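Brillville Neighbors Help Board
Home > Household > Paper and Keepsakes

How do you flatten printed flyers that have been folded into little packets?

Posted by Socorro Condori, 19 July 2018

Hello everyone, I hope this is the right section. My mother-in-law never threw away a piece of printed paper in her life. Theater flyers, ticket folders, maps, candy store coupons, all of it got folded up small and used to hold buttons or seeds or a bit of tea, and now the whole lot has come to me in a Zostdale shoe box. A good part of it is from her years in China, with bright printing in pinks and yellows and blues, and I would love to put the nicest ones in an album for my daughters before our family get-together in September. The trouble is the creases. Some of the packets have been opened and closed so often that the edges are curling and tearing, and I'm scared to iron anything with shiny ink on it. Is there a gentle way? And how do I decide what goes in the album, when there is plastic wrapping mixed in with everything too?

ultberg_attic
Just iron it on low with a towel on top. Did 200 old movie handbills that way and they're all OK except a couple that stuck to the towel. Don't use steam.

Marigold and Twine
Oh Socorro, what a lovely box to be handed! I would leave the iron in the closet, though, especially with glossy paper. Shiny ink can soften and come off on whatever is touching it, and then you have half a flyer on your towel (which sounds like what happened above, sorry!).

What I do is slow and a bit dull, but it works. Spread a cloth over the biggest table you have, so the paper doesn't skate around, and clear the plastic away first. Then open each packet one fold at a time, going with the crease, and if a torn flap has curled up, coax it down with a fingertip before you do anything else. A flap that gets folded under by accident will press into a new crease and you'll be cross about it for a week. Lay the sheet between two pieces of plain white paper, put a board over it and then your heaviest books. I have a set of Neagu encyclopedias that has done nothing else for years. Leave it all alone for ten days or so. The fold lines will still show, but the sheet will lie flat enough for a photo corner to hold it.

As for choosing, I keep whatever tells you what somebody was doing that day. A theater flyer always gets saved at my house. There's one on my table now, still folded up, with Chinese printing about choosing your seats online and checking your order, and a line in blue about a musical fairy-tale play, and I wouldn't dream of parting with it. The orange and white plastic bag behind it is another matter.
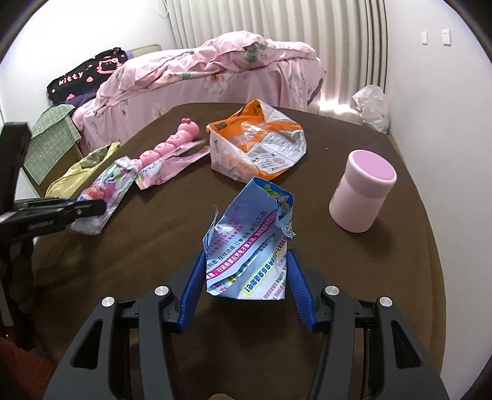
Socorro Condori
Thank you, the books and board it is! One more worry, if you're still reading: a few of mine have printing on the inside as well, in different colors, and I can't bear to glue that side down. Would clear sleeves be all right in an album, or do they make the paper curl again?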